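**Stirnisby Practice for Simulated Grasp Records** (usually shortened to the *Stirnisby practice*) is a set of working rules for recording, labeling and reviewing robot grasping trials carried out in simulation. It covers trials in which a two-finger gripper closes on a single object and the result is judged from a rendered view, joint data and contact data together. The practice is voluntary. It does not cover trials on physical hardware, which are left to the safety and test procedures of the site concerned.

## History

The first draft was written at Stirnisby by Halyna Stasiv, who had found that two teams using the same simulator reported different success rates for the same policy. The difference came from the rules for ending a trial. One team stopped the clock when both fingers reported contact, and the other when the object had been lifted and held. Tane McPhee joined as second editor and added the sections on lighting and rendered views. The current edition is dated 17 June 2021. A list of corrections followed in October and changed no numbered rule.

## Scope and terms

The practice defines a *trial* as the period between the release of the arm from its start pose and the first stop condition. A *record* is the full set of data kept for one trial. An *approach view* is any rendered view taken while at least one finger is near the object and before contact is logged. A *closed view* is taken after contact is logged on both fingers.

A view may be called closed only when the contact log supports it. The position of the fingers in the rendered view is not enough, as a finger may overlap the outline of an object in the view without touching it.

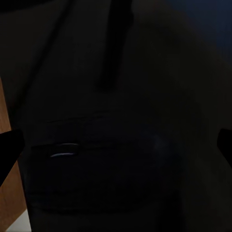
Lighting is treated in section 5 of the practice, which sets rules for scenes rendered at low light levels. The section permits such scenes and asks that they be kept in the record under the same conditions as bright ones. Its main concern is the loss of usable edges. Where black fingers stand on either side of an object that is itself nearly black, a reviewer has little to work from except outlines and small highlights, such as the thin pale gleams on the glossy detail at the lower left of the object. Section 5 therefore bars reviewers from naming the object class on the basis of a highlight alone. The class must be read from the scene file. If the scene file is missing, the class field is set to "unknown", and the trial may be used for motion analysis but not for scoring by class.

## Record contents

Each record must hold the following:

- the scene file and its checksum
- the simulator version and physics step
- the random seed
- joint positions and commanded positions for the full trial
- the contact log for each finger
- the rendered views, unedited
- the stop condition that ended the trial

Views may be brightened for review, but the brightened copy is stored separately and marked as derived. Cropping is not allowed in either copy.

## Review

A test set must contain at least 200 trials per object class before a success rate is published. Each failed trial is assigned one of 11 failure codes. Most of the codes describe contact faults, including slip, one-sided contact and contact with a support surface. A separate code is reserved for trials in which the simulator produced an impossible state, such as a finger passing through the object. These trials are removed from the success rate, and the number removed is reported beside it.

Reviewers work without access to the policy name. When two reviewers disagree on a code, the contact log decides. If the log does not settle the matter, the trial is marked "unresolved" and counted as a failure.

## Use

Proscombe applied the practice to a set of 3,371 trials and published the codes along with the scene files. Zollis uses the record format but keeps its own stop conditions, and its results are not directly comparable. Horgan adopted the review rules only.

## Criticism

The rule that counts unresolved trials as failures has been described by users at Horgan as too strict for dark or crowded scenes. McPhee has replied that the rule depends on the contact log and that scene brightness has no effect on it. A proposal to allow depth maps as a substitute for rendered views remains open.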